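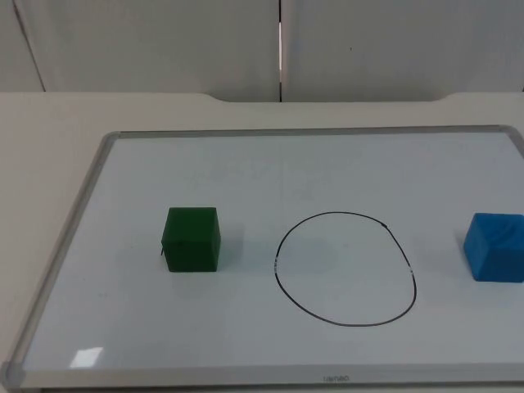 Green, oval, blue. The whole game, more or less.

October 28, 2021

Quick one tonight, got a bag to pack. Several of you asked what I do with the old whiteboard now that it's off the wall. Answer: it lives flat on the table and it's the best thing I own for a rainy afternoon. Flerkcombe has had plenty of those.

Draw a loop in black pen. Put a block either side. Get the green one in the loop without touching the line. Then swap. Sounds like nothing, took up most of my evening.

The board was £11 off a man in Bristmont who was clearing out an office. Scrubbed it twice and it still ghosts a bit where somebody's old writing was. Don't care. Flat on the table you hardly notice, and the shine is handy, the pen comes off with one wipe of a dry sock. (Proper rubber went missing in the move. If anyone finds it in a box marked KITCHEN let me know.)

My one complaint is the ceiling light, you get a big glare spot on the surface if you leave it on. Lamp off to one side is better. I keep forgetting. 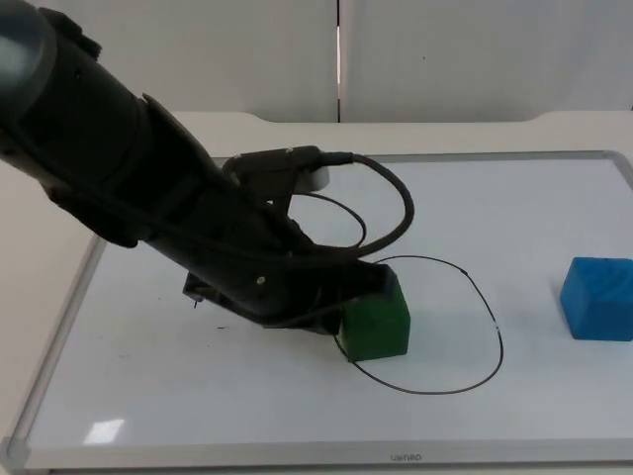
Rules, such as they are

Jerome Panganiban wanted rules so we now have rules. Wide loop is the easy level, plenty of room for a block. Tall narrow one is harder. An egg shape with the pointy end at the top is just mean, and that's the one he always draws.

No nudging the block along the board once it's down. Lift it, think, put it down. Line touched means you start again. We had a points system for a bit, got up to 928, then someone wiped the score off with there sleeve and that was the end of that.
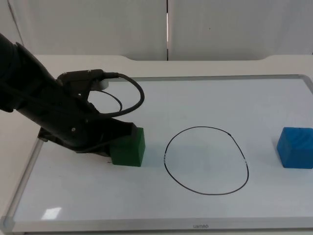
On the green one. Egg loop waiting.

Blocks: anything squarish will do. Go for a matt finish if you can, they show up nicely on the white and don't throw the light back at you. Strong colours too, you want to tell them apart at a glance. I had some pale ones from the Grorkero sale, lost them against the board constantly, back they went.

Pens. Use a thin one. A fat line eats up half the space inside the loop and then you argue about whether the edge counts as touching. It doesn't, in my house. Benjie Enriquez says it does and has said so in the comments on 3 seperate posts, hello Benjie.
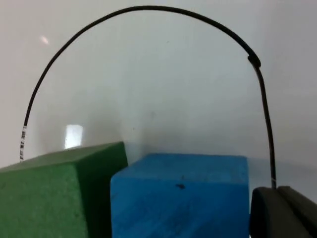

Blocks side by side is the other version, green and blue right up against each other, and you have to get one away without shifting its neighbour. Much harder than the loop. I'm hopeless at it. Might do a longer post in November if I get any better, also want to try two loops at once and maybe a third colour.

Right, bag. Train's early and I haven't found my charger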